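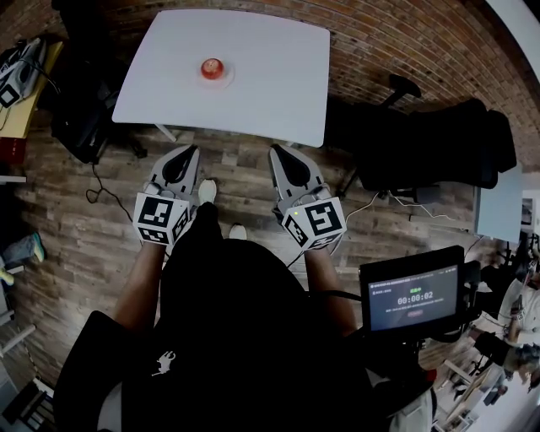

Kirstead Makers & Automation Club - Member Visits

So on Mon 29 June three of us drove over to Drillberg for their open afternoon, and I promised I'd write it up before I forgot everything. We'd been told it would be a talk and a demo. It was mostly a demo, and then a lot of standing around asking nosy questions, which suited me fine!

What they're selling is a kit called Estutix. You get a pair of hand-held grippers, a screen on a stand, the software, and a year of support. You hold one gripper in each hand, do a job the way you'd normally do it, and the software turns your recording into something a robot can be trained on. Leonora Layug has been after something like this for the club's two-arm bench for ages, so she had a whole page of questions written out. I had none written out and asked more than she did (sorry, Leonora).

The demo area is a big brick-walled room with desks around the edge and people getting on with their work while visitors wander through. I liked that. The task they had set up was as simple as it gets: a white table in front of the wall with one small red thing on a little round white base in the middle. You walk up, both grippers out in front of you, and go for it. A timer runs on the screen next to you, and I found myself glancing at it far too often - it makes you feel like you're on a game show.

Each gripper has a white cube on it covered with those black-and-white square markers, and the fingers are gray with a black teardrop-shaped pad between them. Duyên Khổng, who ran our session, explained that the markers are how the software works out where your hands are. If you turn your wrist so far that the markers are hidden, you lose the tracking for that stretch and the take gets flagged. I managed this on my very first try. And my third.

As for how they feel: lighter than I expected, and the squeeze is nice and even. My complaint is the cable. I kept being aware of it by my arm, and Toàn Lưu (who is left-handed and a lot taller than me) said the same when he had his turn. Duyên told us a cordless version is planned for October. I'll believe it when I'm holding one, but she did show us the battery housing, so it isn't just talk.

The part I enjoyed most was watching the review software afterward. It's called Diệp, and it lines up all your takes so you can scrub through and throw out the bad ones. We recorded 9 takes between us and kept six. Trí Từ from their software side showed us a longer set they'd built in-house, 363 takes of the same kind of pick, and you could see how much smoother people got as they went along. He was very patient with Toàn, who wanted to know about file formats for what felt like half an hour. Short version: you can export everything and it isn't locked to their own robots.

Price, because you're all going to ask. The club rate would be $2000 for the pair with the screen and stand, and the support year is included in that. Replacement finger pads are extra and I forgot to ask how much. There's also a rental option by the week, and Lempi Lehtinen at the front desk is the one to email about it.

Would I buy it today? I'd rent first. The grippers are good and the software is better than I'd hoped, but I'd want to try it on our own fiddly jobs (the connector tray, for one) before we spend that much. Leonora would buy it tomorrow.

Parking is behind the building and it fills up early. The coffee was decent. If you want to come on the next visit, put your name on the sheet by the club door - we need at least four people to book a session, and Toàn has already signed up again.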